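Pristora. Servicios generales
Registro de incidencias
Asunto: Recogida y separación de envases en la mesa blanca de la sala 14
Categoría: Orden y limpieza / Residuos de envases
Prioridad: Media
Estado: Cerrada con seguimiento
Fecha de apertura: 2020-08-17

Descripción de la incidencia

El servicio de limpieza comunica que los envases depositados en el cubo blanco de la mesa llegan mezclados al punto de reciclaje de la planta baja. En la última retirada se encontraron botellas de agua sin aplastar, bolsas transparentes y envoltorios en un mismo montón. La empresa gestora, Wolldale, ha devuelto la bolsa de esa retirada y solicita que se corrija la separación antes de la próxima recogida.

Se indica asimismo que el cubo se da por lleno antes de tiempo. Según el parte, el contenido no alcanza la mitad de la altura cuando los envoltorios empiezan a asomar por el borde, y una parte termina sobre la mesa.

Comprobaciones realizadas

1. Botellas de agua. Se revisa el criterio aplicado a las botellas de plástico. La norma interna exige que se entreguen vacías, aplastadas a lo largo y con el tapón puesto. En la mesa hay una botella transparente tumbada, con tapón azul y algo arrugada. Ese grado de aplastado no basta: el envase conserva casi todo su volumen y ocupa en el cubo el lugar de varios. Se acuerda aceptar únicamente botellas plegadas por completo. 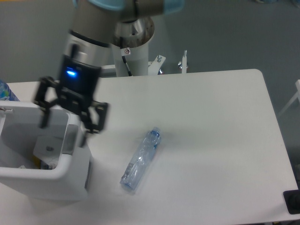 2. Capacidad del cubo. Se mide la altura útil y se compara con la del modelo suministrado por Flesport. El recipiente es el correcto. La pieza blanca moldeada que lleva en su interior, con un orificio pequeño en el centro, reduce el espacio disponible. No consta en el pedido original ni en la ficha de entrega. Se consulta al proveedor si forma parte del conjunto o si puede retirarse.

3. Bolsas y fundas transparentes. Se constata que no existía instrucción escrita para este material. Las bolsas finas retienen aire, se adhieren a otros envases y dificultan la clasificación posterior. Wolldale las admite siempre que se entreguen agrupadas, sin nudos y sin restos en el interior. Queda establecido que las bolsas se recojan una a una de la mesa, se vacíen de aire y se introduzcan juntas en una bolsa mayor, también transparente, para que el contenido pueda verse sin abrirla.

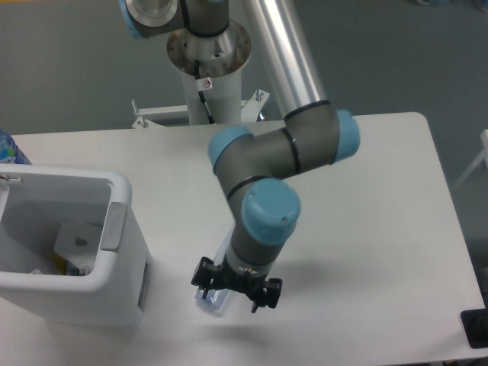 La misma regla se aplicará a las fundas de producto, con independencia de su tamaño. Las que lleven etiqueta adhesiva de papel se depositarán sin ella cuando sea posible despegarla con la mano. No se autoriza el uso de cuchillas sobre la mesa para este fin, dado que el tablero blanco se marca con facilidad y su reposición corre a cargo de la sala.

4. Envoltorios en el borde. Es el punto que más avisos ha generado: tres desde la apertura del registro. Los envoltorios blandos recuperan su forma al soltarlos y quedan colgando por fuera del cubo, como ocurre con uno blanco y verde claro. Se prueba a doblarlos en tres partes antes de introducirlos y el resultado es satisfactorio.

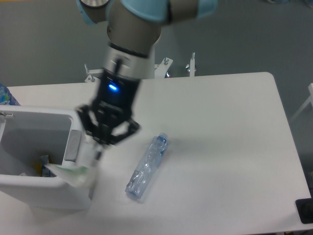 Los envoltorios arrugados en bola se consideran igualmente admisibles, si bien ocupan más que los doblados y deben presionarse hacia el fondo. Todo material que sobresalga del borde en el momento de la retirada se contará como mal depositado y figurará en el parte correspondiente.

Resolución

Se aprueba el siguiente procedimiento, de aplicación inmediata:

Botellas: vacías, plegadas y con tapón.
Bolsas y fundas: sin aire, agrupadas en una bolsa transparente.
Envoltorios: doblados en tres y por debajo del borde.
Papel y etiquetas: al contenedor de papel del pasillo.

La retirada pasa de semanal a tres veces por semana, a las 13 horas. El cubo permanecerá en el lado izquierdo de la mesa, donde está ahora, y no se colocarán envases en el suelo.

Comunicaciones

Se ha remitido copia del procedimiento a Wolldale y a la unidad Nakamura, que comparte el punto de reciclaje de la planta baja. Nakamura solicita que las bolsas agrupadas lleven el número de sala escrito con rotulador. Se acepta.

Flesport acusa recibo de la consulta sobre la pieza interior y queda pendiente de respuesta. Mientras no se reciba, la pieza no debe retirarse.

Seguimiento

Revisión prevista en diciembre, con los partes de retirada acumulados hasta esa fecha. Cualquier nuevo aviso sobre la mesa de la sala 14 deberá añadirse a este mismo registro, sin abrir otro.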